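Newsletter, September 9, 2018

Teaching by hand and teaching by remote: where the arm project has got to

Members who came to the July open afternoon will remember that we had only just started on the table tasks. Since then the group at Bisbridge has moved nearly all of its early teaching into simulation, and several people have asked what that means in practice and why it was done. This item is an attempt to answer both.

The aim has not changed. We want a person with no programming background to be able to show a robot arm a small household job, such as picking up a dish and putting it down somewhere else, and have the arm learn the job from being shown. The showing can be done in two ways. In the first, you take hold of the arm and move it through the job yourself while it records where its joints are. In the second, you stand or sit away from it and drive it with a hand controller, watching what it does on a screen.

We began with the first way. It is easy to explain and most visitors got the hang of it within a couple of tries. The trouble is that your own body gets into everything. You lean over the table, your sleeve covers the dish, and the camera records a good deal of elbow. The arm will not have you standing there when it does the job alone, so those recordings are of limited use for anything that relies on seeing. They are still good for teaching the general path of a movement, and we have kept them for that.

The second way takes longer to learn. The first hour is usually spent going left when you meant right. After that most people settle down, and the recordings are cleaner. Driving by remote also works just as well on a simulated arm as on a real one, and that is how we came to use the simulator that the Parner team had been building for its own work. A simulated dish can be dropped as often as you like.
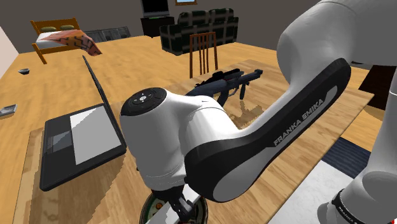

Our sessions in the simulator run to a fixed pattern. The operator gets a short written instruction, has a moment to look round, and then drives the arm until the job is finished or has plainly gone wrong. Each attempt is saved along with the camera view and the position of every joint. The operator then marks it as good, poor or spoiled. We ask people to be strict about this. An attempt where the gripper knocked the dish sideways and picked it up anyway goes down as poor, even if the dish ended up in the right place.

So far 36 people have taken part and we have a little over 3000 attempts saved. Of those, 400 have been set aside for testing and will not be used for teaching at all. The rooms and the things in them are changed between sessions, so that the arm does not simply learn one table by heart. Some of the combinations of objects are odd ones, but the point is for the arm to find the thing it has been asked for among things it has not.

There have been problems. Depth is hard to judge on a flat screen, and the most common fault by a long way is stopping the gripper too high above the object and closing it on nothing. We tried giving operators a second view from the side, and this helped, though a few found it confusing to look at two views and went back to one. The other complaint was about delay. The controllers made by Vakard were slow to respond when we first connected them, and people tended to overshoot and then correct, which left a wobble in the recording. A change to the settings in July has dealt with most of it. The older recordings with the wobble have been kept but are marked separately.

The next step is to take what has been learned in simulation and try it on the real arm at the Salinas workshop. We expect it to do worse there to begin with. Real light is different, real dishes slip, and the table will not be quite the same height. We plan to add a small set of hand-guided recordings made on the real arm and see how much difference they make. Two jobs will be tried first - picking up a dish, and moving a bowl from one side of the table to the other.

We are still looking for operators, and left-handed people in particular, as almost everyone so far has been right-handed and we would like to know whether it matters. A session lasts an hour with a break in the middle. No experience is needed and the controller is explained at the start. Please put your name on the list at the Bisbridge front desk, or reply to this newsletter and we will send you the available times.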